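## 3.2 Keeper survey and bedding trial

We sent the keeper survey out in March through the Tratbridge small pets list and got 961 replies. Of these 368 kept guinea pigs, 157 kept rabbits, the rest mostly hamsters and a mix of other rodents. Replies with no species given were dropped. Some keepers answered twice - second answer kept.

Main question was how often bedding gets changed and what makes people decide to change it. Smell came first for all groups. Guinea pig keepers changed more often than rabbit keepers, but spot cleaning was not asked about separately and it should have been, so read that with care. Several people wrote in the margin that they clean when visitors are due.

The trial then ran at the Kisness rehoming centre. Guinea pigs only, housed in pairs, 3 bedding types: paper pulp, hemp, and fleece over an absorbent pad. Same hay, same pellets, water bottles checked morning and evening. Pens were scored for damp patches and smell by two staff, who scored seperately and did not compare notes until the end. Scores followed the Panyasiri scale with the top two grades merged, as the staff could not tell them apart in practice.

Fleece did worst on damp corners. Paper pulp and hemp were close, and the gap between them went away once pens near the radiator were left out. No change in weight for any group. One pair chewed the fleece and was moved to hemp, they are counted under hemp from then on.

Limits: one site, short run, cool weather. Summer results may well differ. Bedding costs were taken from the Terkon price list and are given in the appendix, not here. Fig. 4 is refered to again in 3.3.

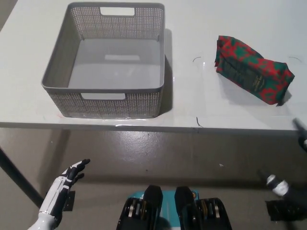

**Figure 4.** Grey plastic basket with lattice walls, and patterned red and green bag, on a white tabletop.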